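Laundry Corner: Small Loads, Open Doors and a Very Good Week at Mumden

The new laundry room at Mumden has been up and running since December, and we are so happy with it that it gets the long spot in this issue. If you haven't been down yet, go! It's past the bike racks, second door on the left, and the light switch is (still) on the outside wall.

First, the numbers, for those who like them. We had 51 loads in the first full week, and 17 of those were booked before breakfast. There are clearly a lot of early risers in this building. The sign-up sheet on the door is working well, although a few of you are writing so small that the next person can't tell whether a slot is taken. Big letters, please, and your apartment number too.

Now to the thing we get asked about most: the front loaders. Plenty of us grew up with top loaders and have had to learn a few new habits, and the one I've really come around to is the small load. I used to save everything up for one enormous wash on Tuesday night, stuffing it in with my knee. These days I put in a few light things whenever they pile up, and my shirts come out so much better for it – fewer creases, and no sock trapped inside a pillowcase. 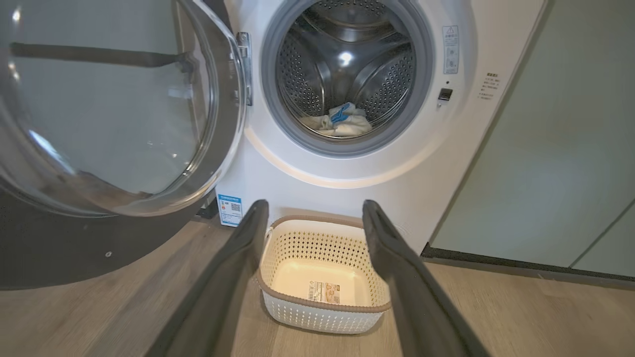 Photo: Overgaard House Newsletter

A little heap of whites with something blue and white on top is my favorite kind of load. It leaves plenty of room in the drum, and you can see at a glance if a red sock has sneaked in. If your patterned things are new, wash them on their own the first time or two. After that, mine go in with the whites on cool and I've had no trouble at all.

The other habit is the rubber seal around the opening. Run a dry cloth around it when you're done, and pull the fold back gently with a finger so you get the part you can't see. You'd be amazed what lives in there: hairpins, coins, a whole guitar pick in my case. Then leave the door open. Wide open is best, and it makes such a difference to the smell of the room (those of you who remember the old basement will know what I mean).

Detergent next. The Lerkard powder on the shelf is for everyone, and one level scoop is enough for a normal load. For a small one I use half. The box from Stetance is liquid and goes in the drawer, never straight on the clothes.

We still have 7 mesh bags left from the fall swap, free to anyone who wants them. They are great for baby socks and anything with straps. The lost-and-found basket, meanwhile, is full again, and there is a really lovely gray cardigan in it that somebody must be missing.

Drying racks are due next month and will go along the back wall. Until then, please take wet things upstairs with you when your slot ends.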